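Laundry robots still losing to the laundry

April 30, 2020

The housework robot has been two years away for as long as most of us have owned socks. This spring's progress report comes from Wilel, a small automation outfit that has spent the winter teaching a pair of mechanical arms to fold clothes, and whose results went out this week to the shops and care homes that help pay for the work.

The headline number is 453. That is how many garments went in front of the arms over the trial. Of those, 405 were picked up, which the company is pleased about, and 118 were folded to a standard that a shop would put on a shelf, which it is less keen to discuss. The remainder were folded in the sense that a dropped map is folded.

Towels did best, as they always do. A towel has four corners and no opinions. Pillowcases came next. T-shirts went well until the sleeves were involved, and the fitted sheet was withdrawn from the program in its first week, a decision that will get sympathy in any home with a mattress.

Speed is the other sore point. A good shirt took the arms 2 minutes, and that clock started only once the shirt had been laid out flat by a person. Anyone who has done laundry will notice that a shirt laid out flat by a person is most of the way to being a folded shirt. Wilel says starting from a heap is next on the list.

Shops have been a little kinder to the machines. Clulari, a discount clothing chain that hosted part of the trial in a stockroom, had the arms squaring up piles of jeans after closing. Jeans are stiff and all roughly alike, and the piles came out neat. The chain's staff were asked to rate the help on a form. The most common remark was that it was quiet. The second was that it kept stopping to wait for somebody to pick up a hanger.

Hanging things up went nowhere at all. Getting a hanger into a neckline without stretching it takes a sort of wiggle that people do while thinking about dinner, and the arms have so far produced either no wiggle or far too much. Two cardigans have been retired.

The hardest category on the report is knitwear. Cotton holds a crease and stays where it is put. A sweater sags and catches, and it slides about when the thing underneath it is soft too. The trial tables at Wilel are hard, pale and well lit, and real sweaters tend to get folded on the bed, next to whatever else came out of the dryer.
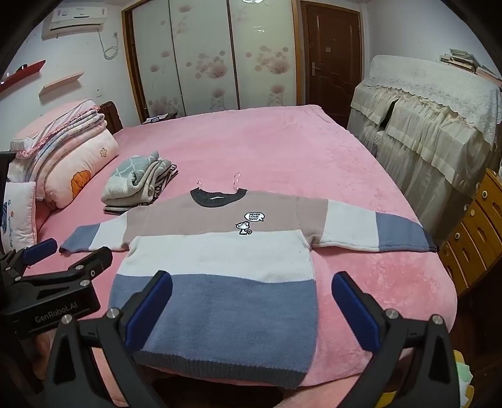
Could a machine fold a basket of mixed laundry at home today, with no one helping?

Not at a price or a pace that would tempt anyone. It could manage the towels, given a clear table and most of an evening, and it would need a person for the rest.

The report is more hopeful about the grip. Earlier fingers pinched, which left marks on fine knits and let go of heavy ones. Softer pads and a slower squeeze have cut the drops a good deal, and the company now spends more of its time on what to do once the cloth is in hand. Its engineers describe this as a better class of problem.

Rival efforts are not far ahead. Hettiarachchi, which makes conveyor equipment for commercial laundries, already sells a machine that folds flat linen very quickly, provided the linen is a rectangle and somebody feeds it in. The firm has looked at clothing more than once and gone back to sheets each time.

The next round starts in May at Corklow, a retirement community that has offered its laundry room and, more bravely, its residents' laundry. The arms will get socks for the first time. Pairing will be scored separately from folding, and odd socks will not count against the machine, a courtesy the rest of us have never been given.

Wilel has put no date on a home version. Residents who want to keep their clothes out of the Corklow trial can leave a note on the bag, and wool marked hand wash only will be kept out in any case.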